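Notes for anyone running the props and sound table at a small theater. Most of this comes from the last three shows at the Lisness, a 200-seat house with one dressing room and not many outlets.

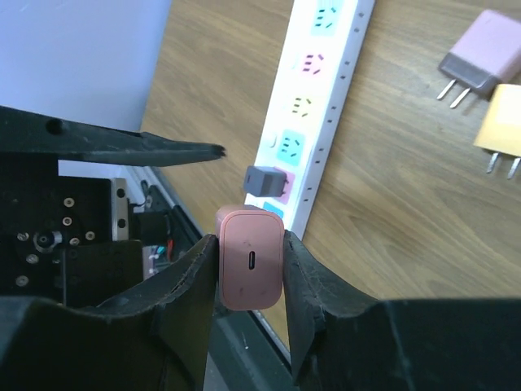
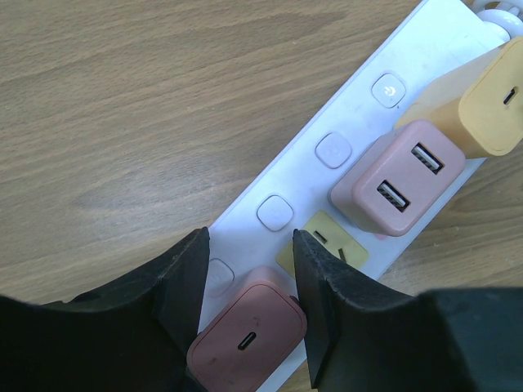 Set up the props table before the actors are called. Cover it in brown kraft paper, tape the paper down at the corners, and draw an outline for each prop with a thick marker. Write the name of the prop and the scene inside the outline. Anything that has to be charged between shows, like a phone used on stage or a battery candle, gets its outline next to the power. A long power strip with a row of buttons, like the white one on the wood tabletop, should lie with the buttons facing the person who runs the table. Put a tape label by each button.

**Hand props**

- Keep glasses and cups in a shallow bin lined with a dish towel.
- Use cold tea for whiskey and watered-down grape juice for red wine. Mix it the same day and pour out what's left after the show.
- Letters get torn, folded and lost. Print a stack at the start of the run. Arif Khoo printed 340 copies of one letter for a touring show and had nine left at the end.
- Paper money looks better after it has been crumpled and ironed.

**Quiet backstage**

Glue felt to the bottom of trays. Wrap keys in a sock until the cue. If a floorboard squeaks in the wings, work baby powder into the joint with a soft brush and wipe up the extra, or someone will slip on it. Door hinges get one drop of light oil on Thursday afternoon, before the first show of the week.

**Small costume repairs**

Keep needles threaded in black, white and tan, stuck in a piece of foam. Elif Naz Çınar also keeps a card of safety pins on the back of the door. For sweat smells, mix one part cheap vodka with one part water and mist the inside of the costume. Test a seam first. Let it hang overnight with space on both sides.

**Tape**

Cloth tape for cables, paper tape for labels, glow tape for steps. Pull cloth tape up slowly and low to the floor. Old glue comes off a painted stage with a little cooking oil on a rag, then dish soap and water.

**After the show**

Walk the table with the list and check each outline. Missing props go on the board by the stage door. Switch off the strip and hang the list back on its nail.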